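Ticket 111: Zulwood label printer skips every second label
Site: Grultitum, packing room
Status: Closed
Priority: Normal

Reported problem

The Zulwood label printer in the packing room started feeding a blank label after each printed one. It prints the address, stops, pushes out a blank, then prints the next address. The job finishes without an error on the screen or in the print queue. Staff were peeling off the blanks and throwing them away, which uses up a roll in half the time. The printer is on the network and set up on the MacBrayne order system as PACK-2.

The other printer, PACK-1, is the same model and prints the same orders without skipping.

Log

9:10 am. Restarted the printer and the packing room computer. Sent a batch of three labels. Same result, a blank after each one.

9:25 am. Opened the lid and cleaned the gap sensor with a dry swab. There was a little adhesive on the left guide, so cleaned that too. Test batch still skipped. The printer's own test page, printed by holding the feed button, came out correctly with no blank. That points to the job being sent and away from the sensor.

9:40 am. Swapped the rolls between PACK-1 and PACK-2. The fault stayed with PACK-2. Swapped them back.

10:05 am. Compared the driver settings on both queues. PACK-1 has a label height of 61 mm. PACK-2 also shows 61 mm on the first tab, but the saved stock profile under Advanced was set to a longer label. The profile name was the default one, so it may have come back with the driver update in May. Changed the profile to match PACK-1 and saved.

10:15 am. Test batch from the computer's own print dialog: no blanks. Test batch from the MacBrayne order screen: still skipping. The order system must be keeping its own copy of the page size.

10:30 am. Left PACK-2 out of service and moved all printing to PACK-1. Posted a note in the packing room channel so people would know where their labels were going. 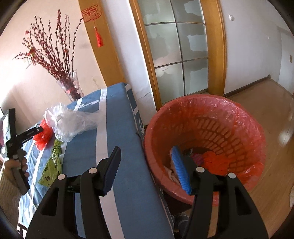 Striped cloth on the table, red basket to the right.

11:20 am. Found the order system's copy of the page size. It is under Settings, Output, Templates, and it is stored per printer, so correcting one does not correct the other. The template for PACK-2 was called Clulturow Large. This is left over from the Clulturow shipping labels we stopped using. Deleting it was refused because the template was still assigned to a queue.

11:35 am. Made a copy of the PACK-1 template, assigned it to PACK-2, then deleted Clulturow Large. Logged out of the order system and back in. The old template stays in memory until you do this — my first test after the change still skipped for that reason.

11:45 am. Sent 38 waiting orders to PACK-2 as one batch. All printed, no blanks, text centered. The barcode on the last label scanned on the first try.

1:50 pm. Packing room confirmed normal printing since the change. PACK-2 back in service.

Cause

Wrong label length in two places: the driver's stock profile and the printer template in the order system. Either one alone is enough to cause the blank.

If it comes back

Print the test page from the feed button first. If that page is clean, leave the sensor alone and check the stock profile under Advanced, then the template under Settings, Output, Templates. Log out and in before testing again. If the test page itself skips, run the media calibration from the printer menu with at least a few labels left on the roll.

Still open

The driver on PACK-1 has not been updated yet. Note the stock profile before installing it — the update may reset it there as well. Moved to a separate ticket.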